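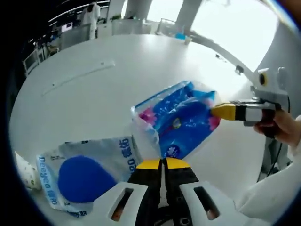 Clear Bags and Soft Packs: Your Questions

We love a clear bag. We love them so much that the page of tips we put up in September has filled our inbox, so these are the questions that keep coming back, with the best answers Darren and I have. If yours isn't covered, write in and we'll add it.

Getting started

Why clear bags?

So you can see what you've got! Printed packets are made to be recognised in a second, and it seems a shame to hide them. Look at the blue pack with the pink flower shapes down both sides: it's in its bag and you could still pick it out from across the room. Put the same pack in a carrier bag and you'd be untying knots to find out what it was.

The other reason is that they lie flat when you've finished with them. Ours live in a single drawer and we keep 200 in there, which sounds like madness until you try it.

What do you mean by a soft pack?

Anything in a flexible wrapper that bends when you pick it up: tissues, wipes, cotton pads, flannels, sachets bundled together, that sort of thing. Boxes and bottles are a different business. They have corners and caps, and the corners go through thin plastic sooner or later.

Do you bag everything?

No, and please don't feel you have to. Packs that are going to be opened this week stay as they are, on the shelf by the door. We bag what's being stored, what's going in a suitcase, and what's being sent to somebody.

Choosing a bag

What size should I buy?

Lay the pack on a table and measure across it, then measure how thick it is, and add the two together. That gives you the narrowest bag it'll slide into without a fight. Our favourite small bag is 139 mm wide and takes a pack 105 mm across as long as it isn't too plump. Thick packs want the next size up.

For the length, leave enough spare to fold over. A bag that only just covers the end will creep back and let the pack poke out.

Isn't a loose bag untidy?

A bit of looseness is lovely, in my opinion. You get a fold of plastic hanging down at one side and some wrinkles, and you can tuck the fold under once the pack's in. Too tight is far worse. You end up pushing, the pack bends in the middle, and then it never wants to lie flat again.

How thick should the plastic be?

Thick enough that it doesn't cling to itself. Rub the opening between finger and thumb: if it takes you ages to separate the two sides, you'll be very cross by the tenth bag. I prefer a slightly crisp bag that crackles. Darren likes the floppy sort because it folds smaller, and we have agreed to keep both.

Which brand do you use?

All sorts. Darren bought a roll from Zedano years ago and it's still going, and mine come from a packaging stall. Buy a small quantity first and see whether you like the feel of them.

Putting the pack in

What's the easiest way to do it?

Flat on the table, every time. I did it in mid-air for months, holding the bag open with my chin (don't), and it's so much nicer on a surface.

1. Flatten the bag and smooth it once from the closed end to the opening.
2. Open the mouth wide and blow in a little air, or waft it.
3. Slide the pack in short end first.
4. Hold the closed end and give a gentle shake until the pack drops to the bottom.
5. Press the air out with a flat hand, starting at the closed end.
6. Fold the spare plastic underneath.

Which way up should the pack go?

Front to the front, logo the right way up when the opening is at the top. Some packs have their name running up one side, like the flat pale blue and white one with Deeyeo printed along its left, and those are brilliant for storing on edge because you can turn the name outwards like the spine of a book. I get a silly amount of pleasure from a row of those.

My pack goes in crooked. Does it matter?

Only if it bothers you. You can straighten it from outside by pinching the pack through the plastic at two opposite corners and wriggling it round. Do this before you press the air out, as it slides much more easily with a bit of air in there.

Can I get two in one bag?

If they're thin, yes, back to back so there's a front showing on each side. It looks terrific and you can tell what both of them are. Three never works for me. The middle one slips down and the whole thing goes pear-shaped, quite literally.

How do I seal it?

For storing, I don't. The fold underneath holds well enough on a shelf. For travelling, use one small strip of tape across the fold, and turn one end of the tape over on itself to make a tab you can pull. If you're posting, run tape the full width.

Please don't use staples. They catch on everything in the box, and on you.

Seeing what you've got

The shine makes the printing hard to read. Any tips?

Glare is a nuisance with clear plastic, and wrinkles make it worse. Pull the front of the bag smooth and push all the creases round to the back before you fold. Moving the table a step away from directly under the light helps more than you'd think, too. A matt bag will cure it completely but then everything looks slightly foggy, and I'd rather have the shine and those lovely bright colours.

Should I label the bags?

We label the shelf and leave the bags alone. The one exception is anything with a date on it. Write the month and year on a scrap of paper and slip it in between the pack and the plastic, facing out. It's easier to swap than a sticker and doesn't leave glue behind.

I can't read the language on some of my packets. How do you sort those?

By colour and shape! We have plenty with Chinese printing and neither of us reads it. We keep each kind together with one opened pack in front, so you know what's inside, and after a week or two you'll know them by sight. A large coloured shape or a patterned edge is as good as a word once you're used to it. If you need to know about ingredients, do get somebody who reads the language to look at the wrapper and don't guess.

Storing and travelling

Flat or on edge?

On edge in a drawer, flat in a suitcase. In a drawer you want to flick through them like records. In a case they fill the dip between the handle rails beautifully, and I've become quite evangelical about this since our trip to Istitz, when I fitted in everything on the list and still had room for a pair of shoes.

How many in a box?

Stop before the lid has to be pressed down. Squashed packs split along the seam, and with wipes that's a sad discovery. Roland Kettle wrote to us after fitting 100 thin packs in one crate, all on edge, and sent a wonderfully detailed list of how the rows went. I've had a go since and ran out of packs well before I ran out of crate.

Will the bag keep a wet pack from drying out?

It may slow things down a little if the wrapper has been opened, but a folded bag isn't airtight and I wouldn't rely on it. Close the wrapper's own flap properly first. For anything opened, a bag with a press seal is a better bet.

Can the bags be used again?

Yes! Turn them inside out, wipe them, let them dry over a wooden spoon and flatten them under a book. Ours do several rounds before they go cloudy. Once they've gone soft at the seams we use them for odd screws and picture hooks.

A safety note: keep them well away from babies, small children and pets, in a closed drawer, including the ones waiting to dry.

Joining in

Can I come and see how you do it?

You'd be very welcome. We bring a table and a heap of bags to the Haworth swap morning, from ten o'clock, and you can try the crisp ones and the floppy ones side by side. Bring your awkward packets. We do like an awkward packet.

Do you sell bags?

No, we only talk about them.

Who writes this page?

I do (Kolport is the name on the emails), and Darren Hulme checks the measurements, so complaints about millimetres go to him.

My question isn't here. What should I send?

Tell us the width, length and thickness of the pack and what you're trying to do with it. A rough sketch is fine. Replies usually take us a few days, longer when we're away.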